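My snack drawer began in July, when Cinzia Greco came round to my little office in Purside and found 3 half-eaten bags of crisps under my paperwork. She was kind about it — kinder than I'd have been! — but she did ask what the drawer was for. Old receipts, mostly (and a Bianchini catalogue with 234 pages that I'd never opened).

So out it all came. I gave the inside a good wipe and decided that anything crinkly would live in there from now on, with a paper bowl on top for when I want to be civilised about it.
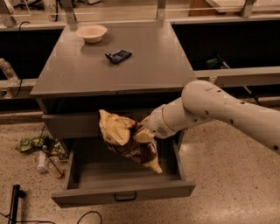

I do still cheat. A small wrapper can sit on my desk for two days before I notice it, and Osvaldo Pace, who works across the landing, has started knocking at four o'clock to see what's in stock.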